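Table linen

Cloth coverings for a dining table. Tablecloths, runners, napkins, placemats.

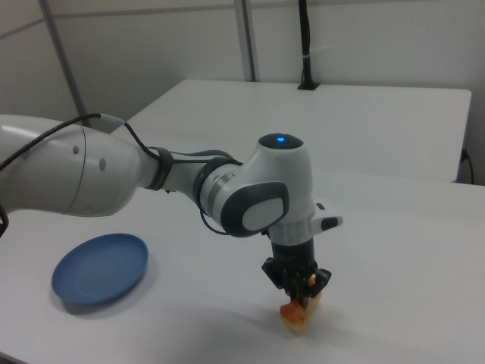 How far should a tablecloth hang over the edge? For everyday meals, 12 inches a side is plenty. Formal dinners go longer, sometimes all the way to the floor at 30 inches.

Materials: linen, cotton, polyester blends. Linen creases easy but lasts. Damask is woven with a pattern that shows on both sides, usualy white on white.

Care. Soak wine stains in cold water first. Iron linen while damp. Store rolled, folds wear thru over time.

See also: Napkin folding, Doily, Sideboard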